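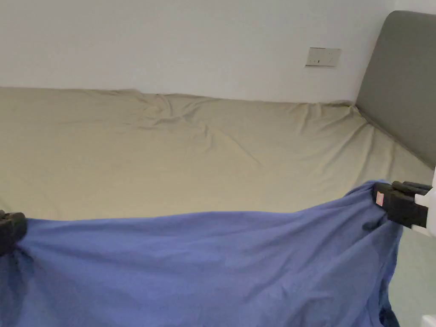

The bed in the upstairs room at Stillow was the widest thing I had ever owned, and on the first warm Saturday I made up my mind to make it properly. I had been in the house six days! Six nights of sleeping in a coat on a bare mattress, with the window open and the frogs going, and I had loved every one of them, but my sister was coming on the noon bus from Pirkisness and she had opinions about beds.

The khaki sheet went on first. It had come with the house, folded in the bottom of the closet with a lavender bag so old it had turned to dust, and it fit! I ran my hands over it, corner to corner, and it lay as smooth as a beach after the tide goes out. I could have stopped right there and admired it until lunch.

But there was the blue one — oh, the blue one. I had bought it at the Plovetti market from a woman who wanted 4,000 for it and took 3,000 because I couldn't stop smiling. She told me it was the color of the lake at Rivas in June, just after supper. I had never been to Rivas. I paid her, carried it home under my arm, and all the way up the hill I kept poking my nose into the bag to look at it again.

Now I shook it out and it filled the whole room. It went up like a sail, and the air came out from under it smelling of soap and somebody else's cupboard, and down it floated, crooked as anything. One corner hung off toward the door. I pulled that straight and lost the other one. I went down to the other end, tugged, came back, tugged again, and laughed out loud at the two of us, me and the lake at Rivas, neither one willing to lie still.

So I tried it the way our grandmother did. She never threw a sheet. She took hold of two corners, let the middle sag, and walked it up the bed slowly, talking to it the whole time. "Come along," she'd say. "Come along, you've got all day to be a bed." I said it too. I felt silly and then I didn't, and the cloth came along.

It had creases all through it, of course, and I smoothed the worst ones with my forearm and left the rest. They looked like ripples! I hadn't even thought of that when I bought it.

Then I heard the bus change gears at the bottom of the hill, a good half hour early, and there I was in my socks with no pillowcases on and nothing in the house but bread. I ran to the window and waved both arms. My sister was already climbing down with her enormous suitcase, and she dropped it in the road and waved back.

"Is there a bed?" she shouted.

"Come up and see it!" I yelled, and took the stairs two at a time to let her in.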